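Clustdale Secondhand Kitchenware Price List

README, last updated December 27, 2023

What this is

Prices of used kitchen stuff from shops and market stalls in Clustdale and Skuklow. 1,623 rows, one row per item. Started in September as a spreadsheet, got out of hand.

Files

prices.csv - main table
shops.csv - 9 sellers, with town and type (thrift, stall, estate sale)
notes.txt - messy, read it anyway

Columns

item_id, seller_id, category, material, price, condition, set_size. Price is the sticker price, before haggling. Condition is 1 to 5, my call, not very scientific. set_size blank means sold single.

Categories

Bowls, plates, pans, cutlery, jars, other. "Other" is too big, will split it someday. Mugs are under jars for now, sorry.

Known problems

- 185 rows have no material. Sticker didnt say and I couldn't tell.
- Mercado stall changed its prices twice, both versions kept. Check the notes before averaging.
- 2 sellers closed, rows still in.
- Bowls sold as a stack get one row, not one per bowl. Divide by set_size if you need a unit price. 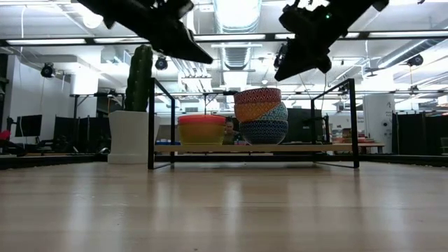

How to load

Plain CSV, comma separated, UTF-8. Read item_id as text or you lose the leading zeros. The old Susteck export used semicolons, dont mix the two.

License

Free to use, credit the Clustdale list. Fixes welcome, send the item_id and the corrected row.

To do

Split "other". Move mugs. Recheck the Skuklow pans, some look way to cheap.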